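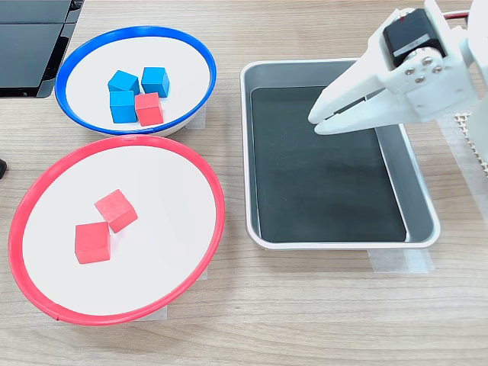 Sorting by color is busywork, one reader wrote to me after my last piece, and a child who can already tell red from blue learns nothing by putting a red block in a red dish. I have been carrying that remark around with me since January, and I find I can't let it go without an answer, so please pour yourself something warm and bear with me, as this may take a little while.

Let me say first that I understand the complaint. I grew up in Zokcombe in a house where toys lived in one big box, and the box was tipped out on the rug in the morning and filled again at night, and the only rule of sorting was whether a thing was inside the box or outside it. We had a set of Pratow blocks, 80 to the set when new and a good deal fewer by the time they got to me, and I don't remember anyone ever asking me to put the red ones anywhere in particular. I turned out all right (opinions differ within the family).

But I have spent a lot of my grown-up life around small tables and small dishes, and I have come to think that the red block in the red dish deserves a kinder word than busywork.

Take the dish with the blue rim. Three of its cubes are blue and one is red. Anyone can see that, and anyone can see what the fix would be, if a fix is wanted. What interests me is how much there is to do between the seeing and the fixing. That red cube is sitting right up against a blue one. You have to get hold of it without dragging its neighbor along, bring it up over the rim, carry it across to the other dish and let go at the right moment, and then leave the two red ones already in there more or less in peace. Telling the colors apart takes no time at all. Everything after that is work, and good work too!

I think the reader and I have different ideas of what the lesson is. If you believe sorting teaches colors, then of course it is finished the day the colors are known, and you may as well put the dishes back in the cupboard. I believe it teaches moving things carefully, and finishing, and I have not met the person of any age who was done learning those. I am still working on the second one myself, as my sewing basket will tell you.

There is also the matter of having few things. The catalogs want to sell you plenty. The Vonard sorting kit that used to sit on my shelf came with 20 cups, in colors I would have had trouble naming under a lamp, and it was a handsome thing to look at, and it got used very little. There was a teal and there was something next to teal. Half the time went into arguing with the box lid about which was which. I gave it away in the end without much of a pang. Two dishes and a handful of plain wooden cubes hold the attention far better, to my mind, and everything fits on a corner of the table, and you can see from across the room how it is going.

And I am fond of a rim. I know that sounds like a peculiar thing to be fond of, but a white dish with a band of color around the edge does its job so modestly. The color tells you where things go and the white lets you see them once they're there. With a dish that is red all over, a red block half disappears into it, and I've watched more than one block get overlooked at clearing-up time for just that reason. I bought my own in the housewares aisle at Kiss, meant for nuts and olives I suppose, and they have held everything except nuts and olives. Please don't feel you need the proper educational kind. Shallow, pale inside, a clear edge – that will do you nicely.

While I'm on practical matters, let me put in a word for tape. A light dish on a smooth tabletop wanders. You reach in, you brush the side, and off it goes toward the edge, and then the whole business turns into chasing a dish. A little strip of clear tape at the side settles the question, and it peels up afterward with a fingernail. I used to think this was fussy. I now think it's one of the more considerate things you can do for anyone working at a table, since it lets them be a bit clumsy without losing their place.

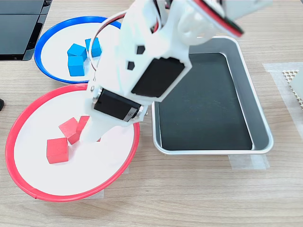
Should the dishes be two different sizes? It doesn't matter much for the sorting, though I'd give the larger one to whichever color is likely to end up with more blocks, and I'd set the two close together so that nothing has far to travel.

I have been asked that more than once, and I always answer it a little too seriously, but placement really does change the feel of the thing. Dishes far apart make for long carries and more drops. Dishes close together make for a short, low movement, and the blocks tend to land where they were meant to. When the reds are all in with the reds and the blues with the blues, I like having the pair side by side, so that the eye can take in the whole result at once.

I also want to defend that result, by the way, the plain pleasure of three blue blocks in the blue-edged dish and three red ones in the red. My reader would say it is a small thing to be pleased about. Well, it is. I am pleased about a folded dishcloth. I am pleased when the spoons are with the spoons. A great deal of keeping house is the red block and the red dish over and over, in different clothes: socks, jar lids, the mail, the good scissors going back to the hook where the good scissors live. You already know where the lid goes. Knowing has never once put the lid there.

I'd warn against making it too tidy, though. Some people line the blocks up inside the dish in a neat row, every face square to its neighbor, and if that's how someone likes to do it then I wouldn't dream of interfering. But I wouldn't ask for it, either. Blocks that lie tipped and turned every which way in the right dish are sorted. They are as sorted as they need to be. I've seen a perfectly happy quarter of an hour spoiled by a grown-up leaning in to straighten the corners, and on at least one occasion the grown-up was me, and I still feel a bit warm around the ears when I think of it.

The other thing I'd ask is that you let a stray block sit for a moment. A red among the blues is a fine thing to come across by yourself. The hand that darts in to correct it takes away the best part, and the best part is very short as it is. Have a sip of your coffee. Look out of the window. If the block is still there when you look back, it can stay there until after lunch and no harm will come of it.

So to my reader, with thanks for writing, and for making me think about this through most of a winter: I'm leaving the two dishes out on the table. You are very welcome to come and call it busywork in person, and I'll put the kettle on and find us a few more cubes.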